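# Skevberg's "like-new" sofa scheme draws questions

**14 Mar 2026**

Furniture seller Skevberg has opened a showroom in Ernano for its refurbished leather seating, and the pitch is simple enough: bring in a tired sofa, pay a fee, and get back something the company calls "like new." Whether that phrase means anything is harder to pin down.

The program, which the company is calling Second Sitting, started in January with a trial in neighboring Hirnudano. Skevberg says 2,034 households signed up for a quote. It did not say how many went ahead and paid. Asked twice, a company representative replied that the figure was "still being finalized," which is a long time to finalize a figure that ought to be sitting in an order book.

Under the scheme, leather is cleaned, recolored where needed and sealed. Seat foam is swapped out if it fails a compression check carried out by Skevberg's own staff. Customers who hand over an old sofa outright get a credit worth 60 percent of what the company decides it is worth. The leaflet does not explain how that value is reached, and the two pages of terms on the website don't either.

The Ernano showroom is arranged as a set of living rooms, and the cream sofas are given plenty of space. They look good, as sofas in showrooms usually do. Deep quilting and tufted backs hide a lot of history, and a marble-topped table next to the armrest does no harm to the general impression. Neither does a throw pillow.
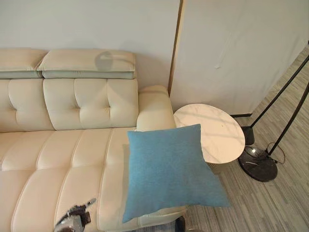 *A cream leather sofa with quilted seats and a light-blue throw pillow, beside a round marble-topped side table.*

Kalliopi Hodžić, an upholsterer who has worked in Ernano for many years, went through the showroom last week and came away unconvinced.

"Recoloring is fine if the leather underneath is sound," she said. "If it's dried out, you're painting over a problem. It'll look lovely for one winter and then it starts to crack along the seams, and the more seams you have, the more places it can go."

Quilted seats of the kind Skevberg is promoting have a great many seams. They also collect crumbs, coins and pet hair in the grooves, and Hodžić said any serious refurbishment should include opening the cover and cleaning from the inside. Skevberg's leaflet mentions "deep surface care." The company confirmed that covers are removed only when foam is being replaced.

Then there is the warranty. New sofas from the company are covered for five years. Refurbished ones get 70 days, and that cover leaves out color transfer, fading, and "marks consistent with use," a category that could take in nearly anything that happens to a pale sofa in a house with people in it. Cream is the most requested finish, according to the showroom, and it is also the one most likely to pick up dye from a pair of jeans.

Skevberg defended the terms in a written statement. "Each piece has had a previous life, and our warranty reflects that fairly," it read. The company added that its treatment was developed with Tóth, a leather finishing firm it has worked with before, and that test results were "very encouraging." It declined to share them.

Some shoppers seemed happy enough to take the chance. One couple looking over the sofas said they had been quoted less than half the price of a new one and figured that even a few good years would make it worthwhile. They had not read the warranty. A man waiting near the desk said he mostly wanted the old sofa out of his hallway and didn't much mind what it was called.

The town's consumer advice office said it had received no complaints about the program so far. With the trial only two months old, few customers will have had their furniture back long enough to find much wrong with it. The office suggested that anyone signing up ask for a written list of the work done, photograph the piece before it leaves the house, and get the trade-in value in writing before the sofa is collected.

Collections in Ernano are due to begin later this month. Skevberg has not published a price list.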